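How to Check a Celebrity Rumor Before You Share It

Reading time: 2 min 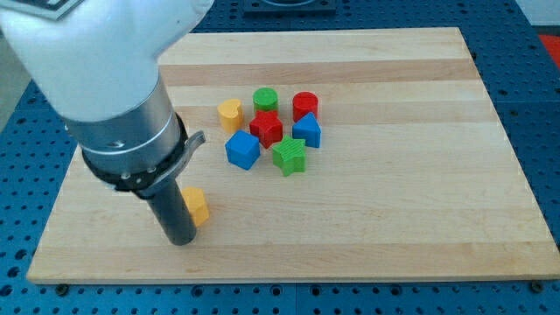 Small colored blocks on a light wooden board.

Every November, when the TV awards come, my phone is full of messages about which actress is divorcing and which host was fired. I run a small fan page for the drama series Gralen, and last year I shared one false story. I had 289 angry comments. Now I follow these steps.

1. Find the first source. Open the article and look for the link to the original interview. If two sites only quote each other, stop there.

2. Watch the full clip. A sentence cut from a talk of 13 minutes can change its meaning completely – the question before it is often missing.

3. Look at the star's own account. Check that it is the real one, with old posts and not only new ones.

4. Read the verbs. "Is said to" and "would have" mean the writer does not know.

5. Wait until the next morning. My friend Riku Mizuno does this always, and his page had no corrections this year.

If you already shared something false, write the correction in the same place and keep it on top.

Text: Lilian Mwakalinga

We use cookies to improve your visit. Accept
© Brastolau | Contact | Back to top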